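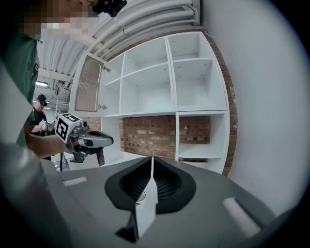

What counts as a rejected take? Our written rules don't say
Posted in Handheld Grippers > House rules and good practice

Kalkidan Abdella
I've been handed the job of rewriting our collection rules at the Ukville site. The present version is two pages long, and a page and a half of that is about lanyards. We record people doing small household jobs with handheld grippers, mostly putting things on shelves and taking them off again. Last month we had 300 takes and two reviewers, and they disagreed on 40 of them. One reviewer bins anything where the person hesitates. The other would keep a take of someone falling downstairs provided both markers stayed in view.

Do other groups have a written rule for hesitation, fumbles and second tries? And do you reset the furniture to bare between takes, or let things pile up as they would in a real house? I'd like something I can put on one sheet that people will read while standing up.

Darcy Sandhu
Just keep the good ones.

Eldana Lencho
Darcy's method is popular and I have spent two winters clearing up after it.

At Fladau we gave up on "good" and "bad" and went over to labels. A take is clean, recovered or void. Clean means the job was done in one go. Recovered means something slipped or was missed and the person put it right without using a bare hand. Void means a bare hand, lost tracking, or somebody talking to the operator halfway through. Only void gets thrown away. Hesitation isn't a fault at all unless it goes past the time limit for the task, and the limit is printed on the task card so that reviewers can't bring their own.

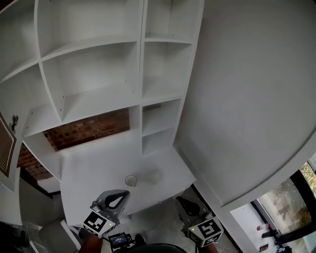 As for resetting, we start from bare shelves and one object, do a block of those, then add things in a fixed order. Write the starting state on the card too. "Cup on desk" is no use to anyone. Say which part of the desk, and whether the handle faces left, if the cup has one. Wipe the surface between blocks as well. I once lost an afternoon to an argument over whether a tea ring was part of the starting state.

Have both reviewers mark the same 200 takes before you settle the wording. You'll find the bad sentences in your rules very quickly, and most of them will be the ones you were proud of.

Chenxi Yuan
Agree with Eldana except on talking. We allow it before the first grasp, otherwise new people stand there like statues waiting for permission. Also put a version number on the sheet. We had three different ones taped up in the same room, and everybody was following the oldest as it had the biggest print.

Kalkidan Abdella
Thanks, both. And Darcy. Stealing "recovered" straight away. The lanyards are staying, I've been told.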